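Let things get scratched

My neighbour Irfan Hartono bought a new worktop in June and has not, as far as I can tell, put anything on it since. There's a board for the kettle. There's a mat for the board. When I went round for a cup of tea he handed me a coaster before he handed me the mug, and then he watched my elbow the whole time. Lovely man, lovely worktop, but I couldn't relax at all!

I've been thinking about this ever since, and I've come round to the view that we fuss far too much over marks. A surface that gets used is going to get marked. My gran had a baking tin so dark and battered you'd have thought it came off a ship, and she made better flapjacks in it than I've ever managed in the non-stick one I paid too much for (and can't use a metal spoon in, or put in the dishwasher, or look at sternly).

It's the same with storage. Walk round the home shop at Sarnevstead and it's all pretty boxes - linen lids, little leather tabs, cream felt that shows every thumbprint. I bought seven of the felt ones once. They lasted until the children put wet shells in them after a day at Basness, and then they smelled of low tide until I gave in and threw the lot away.

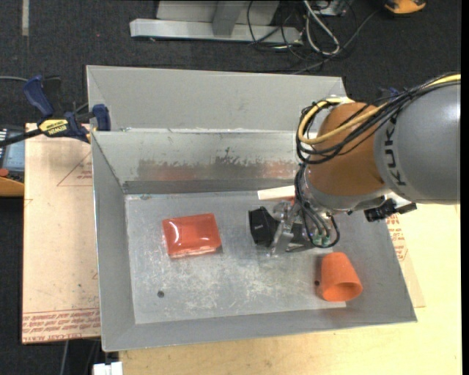 My own taste these days runs to containers you can be rude to. Give me bare metal with sloping sides and room to chuck things in any old how. I like a floor that's all whitish scratches and scuffs, worst in the middle where everything lands, and I don't mind those brownish scraped patches along the back one bit. An orange cup can lie on its side in there next to whatever else and the bin is no worse for it. Try that with cream felt.

Maricruz Varela, who I share an allotment with up at Baklow, thinks I'm just making excuses for being untidy, and she may have a point. She says a nice thing makes you behave nicely, and that if you start with something scruffy you'll treat it worse and worse. I do see that. Her shed is a joy and mine is where trowels go to be forgotten. But she also spent most of last summer carrying seed trays about in a carrier bag so as not to scuff the good crate, and I can't believe that's what a crate is for.

I'm not saying buy ugly things, or leave them filthy. Wipe them down, by all means. What I object to is spending money on something useful and then working for it - the covers, the liners, the special cloths. I've got a drawer of special cloths and I couldn't tell you what a single one of them is special for.

So when I saw Irfan last week I told him to get it over with and make the first scratch himself, somewhere near the back. He looked at me as if I'd suggested he kick the dog. I'm going round again on my next free afternoon, and I might wear a cardigan with big buttons.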